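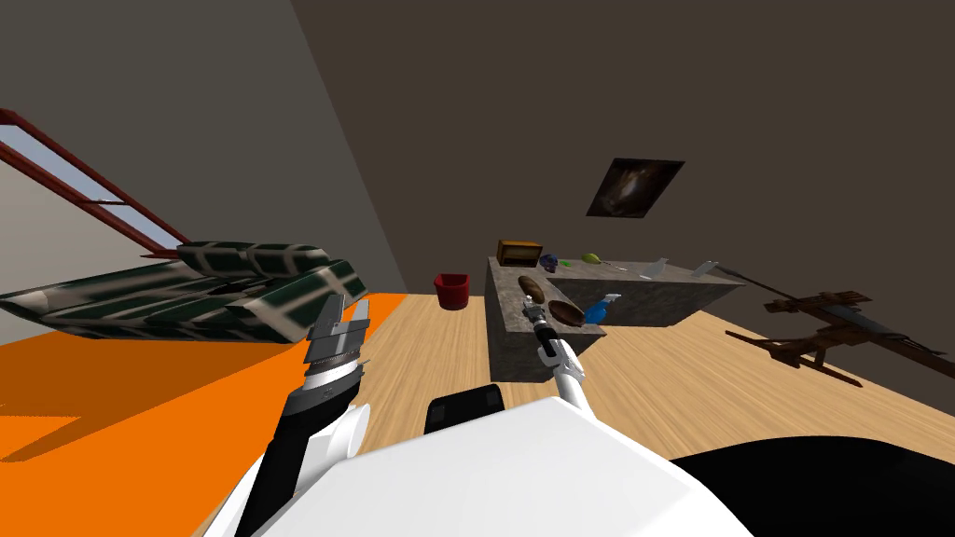 Grasp planning gets really fun once two arms have to share one planner! In the Zernness simulator every arm asks the same question at each control step: where can I go next without hitting anything? Take the right gripper over the front edge of the counter, with the bread on one side of it and the round pan on the other. A straight line to the loaf may be fine, but the planner still has to check the whole forearm against the spray bottle (people forget the forearm every year). The left arm, jaws open and empty over the orange rug, has far more free space, so its search usually finishes first.

For the lab, load the Allmont planner and set the sample limit to 600. Plan to the loaf, then run it again with 2859 samples and compare path lengths. Try a few random seeds too, the spread is lovely to see on a plot. Save both paths, we smooth them next time.

Last updated: 2025-03-30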